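I've had three emails this month telling me that if I won't pick a side I must be on the wrong one. One was from a man in Drotanwood who used to sit two rows behind me at school, and he signed off with "shame on you", which I thought was a bit much from someone who borrowed my bike for a whole summer.

So let me have a go at saying what I think about war talk, and in particular about how we do it over here, a very long way from anyone's front line.

I don't mind people being angry. I get angry myself, usually at about 7 in the morning with the radio on and toast in my hand. If you have a cousin under the bombs, or your grandmother was marched out of her village, you can shout as long as you like and I'll put the kettle on. What gets me is the rest of us, the ones who learned the name of the river last August and now talk as if we'd been born on its banks.

We had a public meeting at Idgate on it (the hall next to the old swimming baths, terrible chairs). There were 63 of us, I know because they made us sign in, and I'd say the first hour was spent on who had started it. One lot went back to the last rocket. The other lot went back to a checkpoint. Then somebody went back to a treaty, and somebody else to the people who were there before the treaty, and off we went, back and back — and all the while there were people in that place that very evening with no water.
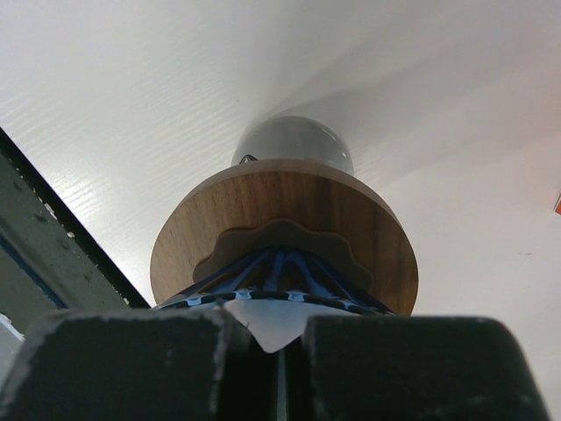 A round of light-brown wood, grain and all.

The only speaker who shut us up was Mwajuma Mrema. She spent two years in a camp as a girl and she's lived in Felby ever since I've known her. She didn't tell us who was right. She told us what it's like to queue for flour with 500 people in front of you, and how the grown-ups in the queue argued about blame too, until they got too tired to. Then she sat down. I could have hugged her!

Now, I know what the man from Drotanwood will say. He'll say that if you don't name the guilty you let them off, and he's got a point, I'm not daft. Some orders really are given by some people, and I want them in front of a judge, whatever flag they had behind the desk. But a judge needs evidence and time, and a hall full of neighbours with opinions hasn't got either. When we call a whole people murderers, or say that none of their dead were innocent, we aren't helping any court. We're just making the next funeral easier to bear, for us.

And please, can we stop asking Mr Nørgaard's opinion as if it were news? Our MP has put out 16 statements on this war, and I've read every one (it rained). They all "condemn" and they all "call on". I can't find one that says how many families the district will take in, or whether he'll vote to stop selling the parts that end up in the missiles. Those are two things he can do something about from where he sits. I'd swap all 16 for a yes or a no.

There's a petition going round asking him both questions. It had roughly 1000 names when I last looked, mine among them, and a few from people who can't stand each other. Mwajuma has paper copies if you don't do computers, and she'll be outside the library in Felby in the mornings.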